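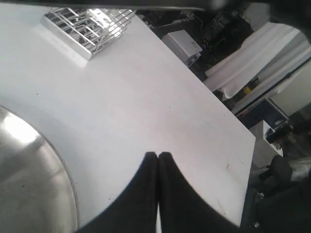

Seit gestern steht der erste Sauerteig des Herbstes im Kühlschrank, und ich freu mich wie ein Kind! Tatiana Oravec hat mir ihren Roggenansatz geschenkt, sie nennt ihn Lorano, und er geht auf wie verrückt. Angefüttert habe ich ihn mit 200 g Mehl, dann über Nacht einfach in Ruhe gelassen – morgens roch die ganze Küche nach Apfel und Joghurt (herrlich!).

Diesmal will ich länger kneten und die Brote runder formen, mit viel Kümmel. Beim letzten Mal hatte ich mich an Kastenformen versucht, das war mir zu brav.

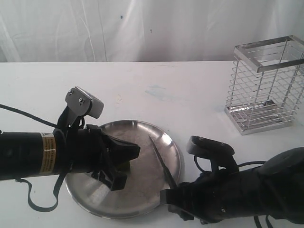 Runder Metallteller und Drahtkorb auf weißem Tisch.

Gebacken wird morgen früh, heiß anfangen und nach 10 Minuten runterdrehen. Im Oktober probiere ich dann Walnüsse dazu. Wer ein gutes Rezept mit Buchweizen hat: bitte her damit!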